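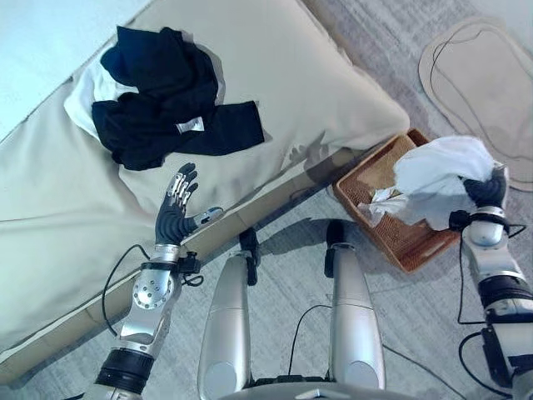
Flardale House – Frequently Asked Questions

Bookings and rooms

How do I book a room?
Bookings for stays of a week or longer are made by email or by phone. We do not take bookings through travel sites. Tell us your dates, how many people are coming and whether you want a room on the garden side or the street side. Odette Jacquet handles bookings and will send you a written quote.

What is the shortest stay?
One week. In July and August the shortest stay is two weeks. If you need a bed for a night or two before an early train, the hotel across from the station is a better choice.

How much is the deposit?
The deposit is 500 euros per room. It is paid when you confirm and returned by bank transfer after you leave, less the cost of any damage or lost keys. We don't take the deposit in cash.

Can I cancel?
You can cancel without charge up to 30 days before you arrive. After that we keep the first week's rent. If we are able to rent the room to another guest for the same dates, we refund that as well.

What time can I check in?
Between 3 p.m. and 8 p.m. If your train gets in later, tell us the day before and we will leave the key in the box by the side door. The code changes with each guest, so a code from an earlier stay won't work.

Is there an elevator?
No. The house was built in 1856 and the stairs are narrow, with a turn at each landing. There are two rooms on the ground floor with a step-free shower. Please ask for one of these when you book. We can't always move people around later.

How many rooms are there?
There are 12. Four share a bathroom on the second floor and the others have their own. The rooms with shared bathrooms cost less.

Are sheets and towels provided?
Yes. Beds are made up before you arrive. Clean sheets and towels are left outside your door once a week, and you change the bed yourself. Used linen goes in the white bin on the landing. Extra blankets are on the top shelf of the wardrobe.

Can I bring my own mattress topper or crib?
Yes, if it is clean. We have two travel cribs of our own, and these are free to use if you ask in advance.
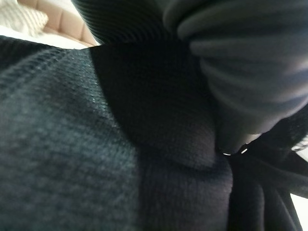

Laundry

Is there a laundry room?
Yes, in the basement, open from 7 a.m. to 10 p.m. There are three washers and two dryers. They run on tokens, which you can buy in the office in the morning. The sink is free to use for hand washing.

Which detergent should I use?
Any liquid detergent made for front-loading machines. Please don't use powder – it clogs the drawers. Half a cap is enough for a normal load as the water in town is fairly soft.

Can I leave my washing in the machine?
For a short while. If a cycle has ended and someone is waiting, they may move your things to the shelf. Anything left there for more than two days goes to the lost property closet.

Can I dry clothes in my room?
Small items on the rack are fine. Please don't hang wet clothes over the radiators or from the curtain rods. In good weather you can use the lines behind the kitchen, and pegs are in the tin by the back door. In winter the basement lines are usually dry by morning if the fan is left on.

Do you have an iron?
There is one iron and board on each floor, in the hall closet. Let the iron cool before you put it back.

Kitchen and shared spaces

Can I cook?
Yes. The shared kitchen is open at all hours, though we ask that you don't use the blender or the coffee grinder before 7 a.m. Each room has a numbered shelf in the refrigerator and one in the pantry. Salt, oil, tea and coffee are shared. The left burner at the back is slow to light and needs the knob held in for a few seconds.

Is breakfast included?
No. There is a bakery at the end of the street that opens at 6:30, and a larger grocery store ten minutes away on foot.

Can I have guests?
Day guests are welcome until 11 p.m. Overnight guests have to be agreed with us first and there is a small charge per night. This is a fire safety matter as well as a house rule, so please don't skip it.

Is the house quiet?
Mostly. The street side gets some traffic in the morning and a delivery truck on market days. The garden side is quieter but gets less sun. Quiet hours are from 10 p.m. to 7 a.m.

Are pets allowed?
No, apart from assistance dogs.

Is smoking allowed?
Not indoors and not on the balconies. There is a bench with an ashtray at the bottom of the garden. 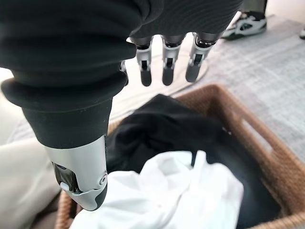
Longer stays

Can I rent a room for several months?
Yes. Between October and April we rent most rooms by the month. The rent includes heating, water, internet and electricity. You will be asked to sign a short lease, and we need a copy of your ID and proof of income or a letter from your school or employer.

Can I receive mail?
Yes. Put your room number on the address. Letters go in the rack in the hall. Packages are kept in the office and can be picked up when it is open. We can't accept anything that has to be paid for at the door.

Can I change the furniture?
You may move it around, but please don't take it out of the room. If you want a larger desk, ask Jad Saab, who looks after the building. There are a few spare ones in the storeroom. Nothing may be screwed or glued to the walls. Use the picture rail, with the hooks from the office.

Where can I store suitcases?
In the storeroom under the stairs. Put a tag with your name and room number on each one. We keep untagged bags for three months and then give them away.

What happens if I lose my key?
Let us know the same day. A new room key is 15 euros. The front door key costs more, as it has to be ordered from the locksmith.

Who do I call if something breaks?
For anything that can wait, write it in the repair book in the hall with your room number. For a leak, a power failure or a lock that won't open, call the night number posted inside your door.

How much notice do I have to give?
One month, in writing. Please leave the room swept, the refrigerator shelf empty and the keys in the envelope provided. Mei-kuen Chang does the checkout visit, normally in the morning. Check-out is at 11 a.m.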